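Ajuste das garras e do percurso de cabos na célula de varrição de dois braços

Este procedimento cobre a manutenção periódica da célula Tam na oficina de Mutdale: dois braços articulados, o esquerdo com a vassoura e o direito com a pá de cabo longo. Aplica-se também após a troca de qualquer suporte impresso ou depois de uma colisão com o piso.

Material necessário

Jogo de chaves hexagonais
Chave de torque pequena
Pano sem fiapos e álcool isopropílico
Abraçadeiras reutilizáveis
Folha de registro da célula

1. Parada e bloqueio

Leve os dois braços à posição de repouso pelo painel e retire a vassoura e a pá das garras. Só então corte a alimentação dos motores. Com a ordem invertida, as garras perdem força e as ferramentas caem. Retire o plugue da régua e espere 2 minutos antes de tocar nos conectores do punho.

2. Suportes impressos

Examine cada suporte branco junto aos furos dos parafusos. Uma fissura que parte do furo condena a peça; colar não resolve. Aperte os parafusos em cruz, em duas passadas, com o torque indicado na ficha do suporte. Se algum parafuso girar em falso, troque o suporte inteiro e anote o lote.

3. Dedos das garras

Limpe os dedos pretos com álcool e deixe secar. Feche cada garra sem carga e confira o paralelismo contra a luz. Folga visível em uma das pontas indica dedo montado fora do encosto: solte, empurre até o fim e reaperte.

4. Cabos

O cabo de cada braço deve formar um arco livre até o punho. Gire o punho com a mão de um batente ao outro e observe o arco. Ele não pode esticar nem entrar na junta. Se esticar, recue a abraçadeira mais próxima do punho – nunca a da base, que serve de alívio de tração. Os cabos de alimentação no chão ficam fora da área de varrição.

5. Colocação das ferramentas

Religue a célula e chame o programa 716. As garras abrem e aguardam confirmação. Posicione o cabo da vassoura no esquerdo e a haste da pá no direito, confirme, e puxe cada ferramenta com a mão no sentido do cabo. Não deve haver escorregamento.

6. Referência do piso

Desça a pá em modo lento até apoiar no piso e grave a altura. Faça o mesmo com a vassoura e depois suba 8 mm: essa é a altura de aproximação. Em piso cerâmico brilhante, verifique o reflexo das lâmpadas na imagem da câmera. Se o detector marcar o reflexo como resíduo, reduza a exposição antes de mexer no limiar.

7. Ensaio

Coloque pequenos resíduos entre a vassoura e a pá e rode o ciclo em velocidade reduzida. Acompanhe com a mão no botão de parada. Se as cerdas passarem por cima do material, volte ao passo 6. Se a pá recuar durante a varrida, volte ao passo 3 – quase sempre é aperto insuficiente na haste.

Registre a leitura do contador de ciclos (1461 na última revisão, em dezembro) e assine a folha.
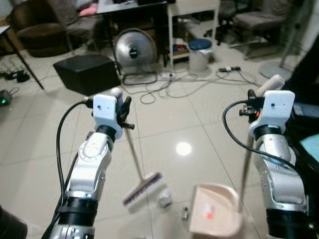
Steinar Vídalín: No passo 6 tive de gravar a altura da pá duas vezes. Na primeira a haste tinha girado um pouco dentro da garra e a borda ficou apoiada só de um lado. Sugiro conferir a borda inteira antes de gravar.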